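Nilley and Latero release remote-guided assembly demonstrations for robot arms

Simulated workcell with the arm above the fixture plate and its red parts. 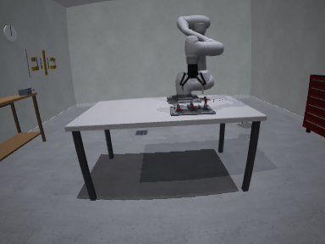 Nilley and its research partner Latero have released a set of 2,934 assembly demonstrations, all recorded by people guiding a simulated robot arm by remote control. The set is open to universities and manufacturers from June.

Each operator steered the arm with a hand controller and worked through a short fitting task on a fixture plate. Joint positions and gripper commands were saved throughout. Runs last up to 40 seconds, and failed attempts have been kept and labelled as such.

"Skilled fitters find it hard to put into words what their hands do," said Amber Kramer, Head of Research at Nilley. "We asked them to show us, and we kept the hesitations and corrections as well."

Twenty-five operators took part, among them assembly staff from the Buschmann works. New operators received two hours of practice before recording began.

"Our staff learned the controls quickly," said Theda Stöcker, Training Manager at Buschmann. "They had firm views on how a part should be approached, and those views can be seen in the recordings."

The demonstrations are supplied through the Gollel data library, together with the workcell model and a written guide. Requests for access should be sent to the Nilley press office.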